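How do robots learn to pick stuff up?
Kids' Corner - Wiltirmont Science Club
June 2025

Quick one this month because the newsletter is late again. Bianka Antal (age nine, Altgate group) asked us how a robot knows how to pick up a cup. Great question. Short answer: somebody shows it. Then shows it again. And again. Loads of times.

Longer answer, keep reading.

You already know how to do this

Think about when you were tiny. You couldn't hold a spoon. You grabbed it in your fist, missed your mouth, got pumpkin in your ear. No one gave you a list of rules. You watched people and had a go, lots of goes, and your brain worked it out bit by bit.

Some robots learn a bit like that. Not exactly, they don't have brains and they don't like pumpkin. But they do have a computer program that can look at examples and find the pattern in them. We call that a learning system. Feed it examples, it gets better at guessing what to do next.

Why not just tell it the rules?

Try this. Write down how to pick up a cup. Go on, every step.

Did you write "put your hand near the cup"? How near? From which side? What if the handle is round the back? What if the cup's full? What if it's a floppy paper one and you squish it?

See the problem. You'd be writing till bedtime and there'd still be a cup you forgot. For a job like that it's easier to collect examples and let the program find the rules for itself.

So what is an example?

For this kind of robot, an example has two parts.

What it looked like. Pictures from a camera, lots of them, one after the other like a flip book.

What the hands did. Where they were, which way they pointed, how far open or shut.

Put the two together and you've got a tiny story. "When it looked like THIS, the hands did THAT." The learning system wants piles and piles of those.

Borrowing the robot's hands

Now the clever bit. Your hand has five fingers and is very bendy. Lots of robots just have a gripper, sort of like kitchen tongs or a crab claw. If you show the robot something using your own fingers, it can't copy you very well. It hasn't got the fingers!

So people hold grippers in their own hands. One left, one right. The person does the job with the grippers, and that way the example is already in a shape a robot can use. No big robot needed in the room at all. You can do it in a kitchen, an office, a shop. 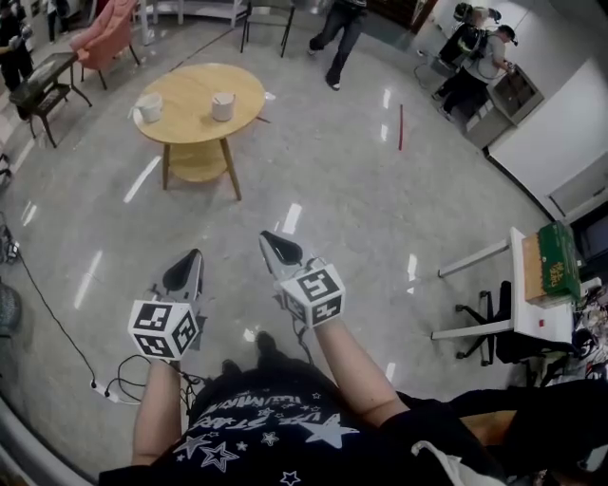

The computer also has to know where each gripper is, all the time. Up, down, left, right, tilted. One way to help is to stick black and white square patterns on it. They look a bit like a crossword that went wrong. Each pattern is different, and a computer is very good at spotting them, much better than it is at spotting a grey gripper on a grey floor. If the pattern looks small, it's far away. Looks squashed on one side? It's turned. Put patterns on the sides of a cube and there's nearly always one facing the right way.

You've used something like this if you've ever seen a grown-up scan a square code at a cafe.

A day of collecting

Angeliki Tsolakis has done this job. She came to talk to our Hakasau group in January and brought a spare gripper for everyone to try (thankyou Angeliki, sorry about the yoghurt). Here's how she told it.

First, pick a job. Something small. Say, move a cup from one side of a table to the other.

Start recording. Do the job. Not too fast. Stop recording. That's one example.

Put the cup back somewhere different. Do it again.

On a good day she can get through 100 before lunch. Her arms get tired! She says the hardest part is staying interested, because by number 50 you start doing it sloppy, and then the robot learns sloppy too.

Somebody asked if she ever drops things. Yes. Heaps. If she drops it she picks it up again and often they keep that one, as it's useful for a robot to see how you fix a mistake. But if she sneezes and wanders off halfway through, that one gets chucked out.

Why everything has to change

Say you collect 400 examples, and every time it's the same red cup, on the same spot, with the same light on. Your robot will be brilliant at that. Then you give it a blue cup. Uh oh. It might have learned "go to the red thing". Or "go to this exact spot", and never mind if there's a cup there or not.

So the people collecting have to mix it up. Different cups. Different tables, tall and short. Shiny floors and carpet. Sunny, cloudy, lights on, lights off. Tidy rooms and messy ones. People walking past too, since real places have people in them.

Iraklis Christodoulou from our Fragkou group said "so it's like studying for a spelling test but only learning one word". Yes Iraklis. Pretty much.

Who checks?

People do. Someone looks through the recordings and sorts the good from the no good. Was the camera covered up? Did the gripper go out of view the whole time? Is the label right? A label is just words that say what's going on, like "put the cup on the shelf". If the label says cup and the person moved a spoon, the learning system gets muddled.

Something to think about as well: cameras see people. If you're collecting examples in a place, the people there should know about it and be allowed to say no thanks.

TRY IT AT HOME

You need: 2 pairs of kitchen tongs, a plastic cup, a friend, paper and a pencil.

1. Hold one pair of tongs in each hand. No fingers allowed on the cup.
2. Pick up the cup and put it down somewhere else on the table. Harder than you thought?
3. Your friend writes down what happened. Which side you grabbed. How many goes it took. Dropped or not dropped.
4. Move the cup and do it ten more times. Try it upside down, try it lying on its side.
5. Swap.

Now read your friend's notes. Could someone who has never seen a cup work out how to pick one up from those? What did you leave out?

That's what a learning system has to work with. Only what's in the examples, nothing else.

Words to know

Gripper - the part of a robot that grabs things.
Example - one go at a job, recorded start to finish.
Label - words that say what the example shows.
Learning system - a computer program that gets better by looking at exmaples.

Next month: why do magnets stick? That one's from Eftychia Ververidis. Send your questions to Antigoni Athanasiadis at the front desk or pop them in the box. Please write your name on them, we had three last time with no name and one was just a drawing of a horse.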